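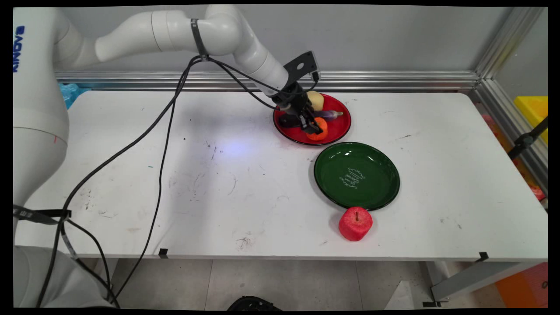

3.2 Play food, plates and table surface

Figure 3. Play food and two plates on the white table. Red plate: potato, aubergine, orange-coloured fruit and a dark item. Green plate: empty. Apple on the table in front of the green plate.

The food items were drawn from the Porska collection, a set of 33 pieces of play fruit and vegetables held by the department for its studies of naming and sorting. The pieces vary in age and were bought from several suppliers, so they do not share a common scale. A potato may be nearly the size of an apple, and an aubergine may be shorter than either would lead one to expect. No attempt was made to correct this. Earlier work with the collection (Seo and Manninen, in preparation) used each piece singly on a plain background, and one aim of the present study was to find out how far the names given under those conditions would hold when the same pieces were seen together on tableware.

Pieces were first sorted by how readily they could be named. Adults who had not seen the collection before were asked to write down one everyday word for each piece, with no list to choose from. After blank and unreadable entries had been removed, 1,034 written names remained. Spelling variants were merged, and so were regional pairs such as "aubergine" and "eggplant". Broader words such as "fruit" or "vegetable" were kept as separate answers, as they show that the person recognised the kind of thing but would not commit to a name.

The arrangement in Figure 3 brings together pieces from both ends of this ordering. The red apple, with its small brown stem, belongs to the group that was named with little disagreement. The purple aubergine is in the same group, and its colour alone appears to have been enough for most people. The pale yellow potato was named less evenly, and several people offered "bread roll" or "lemon". The orange-coloured foam fruit gave the widest spread of answers, with "orange" and "persimmon" both put forward. We retained it for that reason and refer to it throughout by its colour. The dark item at the left of the red plate is partly covered in this view and is not named in the analysis of the figure.

Partial covering was allowed in all arrangements. Food on a plate is seldom seen whole, and a rule that every piece must be fully in view would have produced layouts unlike those met in a kitchen or at a nursery table. Where a piece could not be identified from the view alone, it was coded as "present, unnamed". Coders were not permitted to consult the packing list in order to fill the gap. Noman Arain and Sang-wook Wang coded all views separately, and differences were settled by discussion.

Two plates were used, one red and one dark green, each with a black rim. The green plate is the larger. Its glossy surface throws back a visible highlight on the inner curve, and white script lettering is printed towards one side. Plain plates were considered at the planning stage. It was decided to keep the lettered plate on the grounds that household tableware often carries a name or a pattern, and that people asked to describe a table setting should be free to mention it or to pass over it. The red plate was chosen to sit close in colour to some of the food, so that an apple placed on it would stand out less than a potato or an aubergine would.

The position of a piece in relation to a plate was recorded under one of three headings: on the plate, touching the rim, or on the table. In Figure 3 the apple lies near the front rim of the green plate and was entered as "on the table". Such cases caused the most debate between coders. People asked where the apple was tended to answer with reference to the plate ("by the green plate", "in front of the plate") and seldom mentioned the table, even though the table was the surface that held it. An empty plate therefore seems to serve as a landmark as well as a container, a point taken up again in Section 5.

The table top is white and shows the wear of long use, with scratches, dark marks and small stains over much of its surface. It was neither repainted nor covered. A cloth was tried in August and given up, as it creased under the plates and its folds were mentioned in descriptions more often than the smaller pieces of food. The marks on the bare surface were hardly ever mentioned.

Lighting was that of the room. Shadows beneath the pieces are faint, as can be seen at the apple, and patches of reflected light were left in place where they fell on the table.

In total, 200 arrangements were prepared from the collection. The plan for each was drawn up by Timo Stöcker, who fixed the pieces and plates to be used but left their exact placing open. The final list of arrangements was closed on 10 September 2019, and no piece was added to or withdrawn from the collection after that date.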